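Furniture & Floors > Sofas > Green sofa, talk me out of it (or don't)

mossgoblin
My beige Skanlow has finally sagged into the shape of my worst habits and I want a green one. My mother says green is a color for pool tables. My sister says I'll be sick of it by August. I've been sitting on beige for my whole adult life and feel I've been very patient. Living room has white walls, oak floor, one window facing a brick wall. Opinions?

tuftedandtired
Get the green. Beige is what you buy when you're planning to move out.

kamarul_t
I'll be the grump. Had a green Gauthier and it went fine with the room until the sun went down. Under warm bulbs it looked like canned peas. Ask for a swatch and look at it at night, with the lamps you own, not the ones in the store.
Kamarul

mossgoblin
The swatch costs money. They want me to pay for a square of cloth I can't sit on.

beelouro
Kamarul, which bulbs? I've had a green couch through 2 apartments and one divorce and it's the only one of the three I'd do again.
- Beatriz Louro

kamarul_t
The cheap kind. I accept that it may have been the bulbs. I do not accept that it was only the bulbs.

mossgoblin
OK, some green, plus a reddish-brown. My sister is pushing terracotta for the walls. 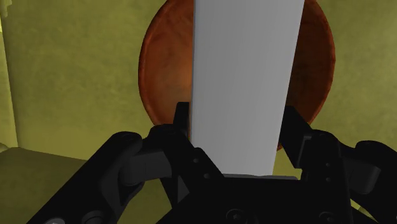
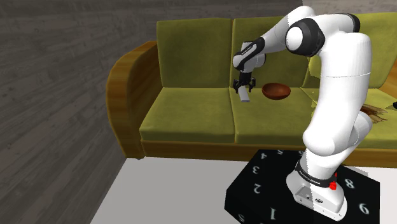 Renders, both of them. Reddish-brown is the round thing in the first, green sofa is in the second.

tuftedandtired
Green and terracotta is a pizza place. A good one, but still.

beelouro
Disagree completely. That reddish-brown would warm the whole room up, and you've got a brick wall out the window doing half the work already. Paint one wall and stop there.

kamarul_t
Never judge paint or cloth off a screen. My monitor and my wife's monitor have been in disagreement for years.

legs_not_included
Nobody has asked about size. A 70 inch sofa in green is a piece of furniture. Anything much longer is a lawn. Measure your stairs too, I had to take a window out for mine.

mossgoblin
It's a 70, and I'm on the ground floor. Quote is in: delivery alone is $231, and the Brosura catalog calls that "white glove." For that I expect to keep the gloves.

legs_not_included
Pay for the delivery. Skip the Plastex fabric coating though. Mine went shiny on the arms and crackled when guests sat down.

tuftedandtired
Mine's had Plastex on it since we bought it and it's fine. Maybe your guests crackle.

legs_not_included
They're in their seventies, so I couldn't rule it out.

mossgoblin
Paid for the swatch. It's taped to the beige sofa under the bad lamp.

kamarul_t
And?

mossgoblin
Little bit peas. Ordering it anyway, and a box of better bulbs.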